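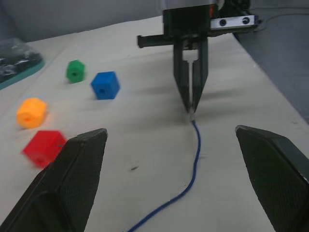 Black gripper fingers over a pale tabletop.

I was up way too late on Saturday, and I blame a comet. The Oltholm sky survey posted its first batch of results over the weekend, and tucked into the list of 1,204 faint moving objects is one that has a tail (a stubby little one, but still!). It's going by the name Hurna for now, and it spends most of its time way out past Saturn, where comets usually stay pretty quiet.
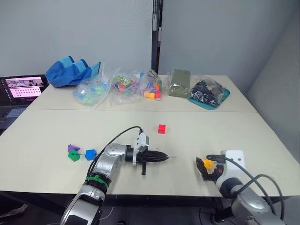

Jeptoo Mfinanga
5/22/22

I called Warrick Harawira, who runs the night shifts at Oltholm, and he was still giddy. "We had it down as a plain old asteroid in January," he told me. "Then we stacked the images and there was fuzz on one side." His team went back through 850 exposures before they were ready to say anything in public – I would have blurted it out after two.

The tail is the fun part. At that distance sunlight is too weak to boil off water ice, so something else has to be pushing the dust out. Harawira's money is on carbon monoxide, which turns to gas at much lower temperatures. A second group, working with the Prusteo telescope, thinks a small collision could do the job just as well, and they've asked for more time on the target to check.

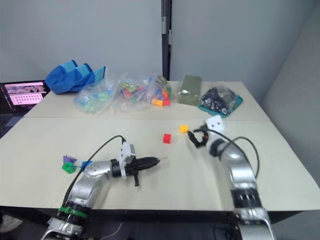

Robot arms and clear bags of small parts on a white tabletop.

Don't go digging out your binoculars, by the way. Hurna is 3,000 times too faint to see with the naked eye, and it isn't coming any closer this year. Oltholm plans to look again once the moon is out of the way, and I've already asked Harawira to call me, whatever the hour.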